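Stuck on sleeves again

So I've been knitting the same sweater since March, and I have reached the part I always reach, where the body is done, the neck is done (and looks great!) and I would rather clean the oven than start a sleeve. There are two of them. They have to match. Who came up with this?

The pattern is the Orthorpe, which I bought because of the yoke and for no other reason. It wants 22 stitches to four inches, and I got that on my first swatch, which should have made me suspicious. Then I washed the swatch and it grew. Not a little, either. I went down a needle size, washed again, and it came out right, so if you are making this one in a superwash yarn please, please wash your swatch. I know you know. I knew too.

The yarn is a worsted in a color the shop calls Pirudlow, sort of a gray green that turns blue by the window. I bought 7 skeins and I'm on the fifth, and I keep doing sleeve math in the shower. Shuk-fan Lu from my Thursday-that-moved-to-whenever knitting group says to do both sleeves at once on one long needle, so you can't finish one and abandon the other. I tried that on the last sweater and spent most of an evening untangling two balls of yarn from each other and from the leg of the chair. But she has finished more sweaters than I have started, so I may give it another go.

Things I did get right this time: I put in a lifeline before the yoke, I wrote down my row counts in an actual notebook, and I picked up the underarm stitches tightly enough that there are no holes. Well, there's one hole. It's under the arm, I'll fix it with the tail.

What I haven't decided is the cuff. The pattern has a plain rib that goes up to two inches and I think I want it longer, long enough to fold back. If you've made an Orthorpe with folded cuffs, tell me how much extra yarn it ate. I'm casting on tonight after dinner, around the second cup of tea. 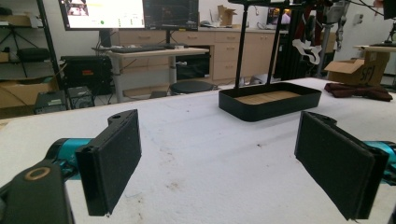 Big table, white padded cover.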